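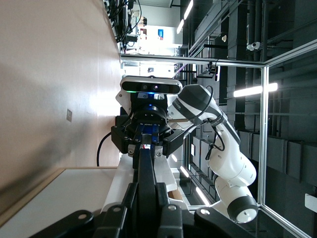 Course handout, Unit 5: Choosing and reading about a two-arm teaching cell
Introduction to Automation, Clidbridge

This unit looks at one product closely, the Flisach two-arm teaching kit from Drillix. We have been using it in the lab since August and I think it's a wonderful thing to learn on (you will get plenty of time with it). Treat these notes as a review you are meant to argue with. Bring your own opinions to the session, especially if they differ from mine!

What you get

The kit comes as two arms, grippers and wrist cameras, cables, an aluminum frame to mount everything on, and the control software, which is called Osman. Assembly took us most of an afternoon. The printed guide is clear up to the point where the arms go on, then gets thin, so use the version inside Osman instead.

Why two arms?

With one arm you learn about reach, speed and grip. Add a second and you suddenly have to think about sharing space, and that is where the fun starts. Who moves first? What happens when both want the same part? Handing an object from one gripper to the other sounds like a small job, but it brings in nearly everything from Units 1 to 4: frames of reference, timing, grip force, and what each camera can and can't see.

The wrist camera

A depth camera gives you a normal picture plus a distance for each point in it. Mounted at the wrist, it travels with the gripper, so the view gets closer as the hand gets closer. Lovely for picking up small parts. The catch is that the robot's own fingers take up part of the view, and the other arm may fill much of the rest during a handover. Bright lights and shiny surfaces can also upset the distance readings. Students always want to fix this in code first. Try moving the arm a little before you write anything.

Cables

Give them more thought than you think they deserve. A cable on the outside of an arm needs enough slack to let every joint turn, and not so much that it catches on the other arm. Run each joint slowly through its range and watch the cable the whole way.

Osman, the software

My favorite part of the kit. You can move an arm by hand, save the pose, and build a program from saved poses in a few minutes. Each program holds up to 2000 poses, and no student project has come near that. The timeline view shows both arms side by side, so a wait in the wrong place is easy to spot. Undo only goes back 16 steps, though, and there is no warning when you reach the limit. Save often.

What I would change

The gripper settings are buried three menus deep. The collision check is good but slow, around 19 seconds for a long program on our lab computer, and it starts over if you change a single pose. I'd also love a way to copy a program from the left arm to the right with the positions mirrored.

For the lab session

Read the handover chapter in the Osman guide. Sketch a handover on paper, marking where each arm waits and which gripper opens first. Then write a short paragraph on what the receiving arm's camera would see at the moment both grippers hold the part.

Please keep outside the cell while the arms are powered, and know where the stop button is before you press start. Lab opens at 9:30.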